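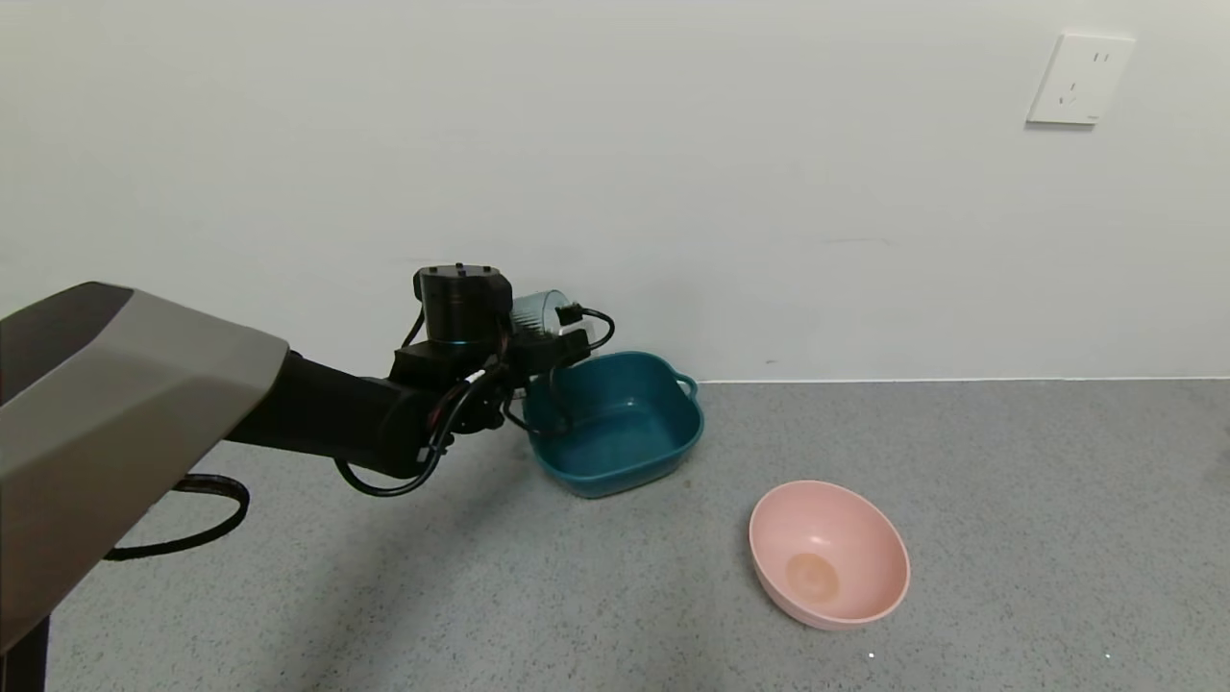 Teal basin, clear cup and pink bowl, Berside open day.

Search this site Enter keywords Go

Last updated: Monday, March 26, 2018

A morning among the washing-up bowls

The Berside open day is held at the Plokirine works, which the leaflet describes as "a short stroll from the station". I would like to meet whoever strolled it. The route takes in a ring road, a tile warehouse and a long hedge with a gap in it that everyone uses and that has been signposted as closed.

Berside make household plastics: basins, buckets, cups, colanders, the caddy under your sink you have stopped looking at. I went because my sister-in-law had a spare ticket and because I have owned the same washing-up bowl for longer than I have owned any car. It seemed right to find out where such things come from.

We were met by Rafail Zacharopoulos, who has been on the moulding side since the firm was still called Moynihan and who took our party of 10 round at the pace of a man with a lunch booked. He handed out ear plugs and hairnets. The hairnets were compulsory for all of us, including the two gentlemen with nothing to net.

The moulding hall is loud and smells like a new shower curtain. Pellets go in at one end and a basin drops out at the other with a noise like a dropped tray. It is far more absorbing than it has any right to be. I watched nine or so fall before I was moved along. The press nearest the door turns out 135 an hour on a good shift, and Rafail had views on what makes a shift good, chiefly the ventilation.

Colour was the surprise. I had assumed somebody chose blue and went home. In fact there is a colour room, with 436 sample chips on hooks, and a long-running disagreement over where green stops. The teal of the basin in the photograph sits right on the disputed border. In the shop at home I would have called it blue. In the colour room I called it green, and was told both were wrong.

The room I liked best was at the back: white wall, grey speckled floor, and the goods down on the floor where you could look into them. After an hour of things on pallets it was a relief to meet a basin on its own. The one we saw is from the Skestanik range, squarish and deep, with rounded corners and a little loop handle on the side. I am told the square shape gives more room for plates. I am also told it fits no sink built before the war, and my kitchen confirms it.

I have come round to the loop. On my own bowl at home there is only a lip, and the lip has had my thumb in it twice a day for years without either of us enjoying it. Something to hang the thing up by would be progress.

The cup was more my level. It is clear, with faint ridges running down it and a whitish rim, and it was over the back of the basin, tilted well over, when I took my picture. Rafail says ridges are there for grip. My sister-in-law says they are there to hold on to the last of the orange squash. They discussed this civilly for some time.

As for the pink bowl on the floor in front, I asked whether it was part of the same range and got a rather short answer. Pink does not sell in Plokirine, apparently. It sells very well in August to people on campsites, and that was all anyone would say on the matter. I thought it the best-looking thing there and said so, and we moved on to lids.

Lids took 25 minutes. I will not pass this on to you, except to say that a lid is made slightly too small on purpose and that I have stopped blaming myself.

Refreshments were in the canteen: tea, coffee, and a tray of flapjack cut by someone with a grudge against right angles. The tea came in china mugs. When this was pointed out, the lady at the urn said she had worked there all her life and did not care to drink out of the stock.

The factory shop is the last stop and you cannot get out without passing through it. Seconds are in wire bins at the front and cost next to nothing. I could find no fault in most of them and bought a colander, two jugs and a basin in the square pattern, which I knew perfectly well would not fit the sink. It is now under the bathroom pipe, where it fits beautifully.

Practical notes, for anyone tempted. Tickets are free but have to be asked for by post -- there are almost 500 in all, and they go early. Flat shoes, please; a lady in our party was sent back for hers. The car park is small and the moulding hall is warm, so leave your coat in the car if you have managed to get one in. There is a lift, though it was full of buckets when I saw it.

The gap in the hedge is on the left, just past the tile warehouse.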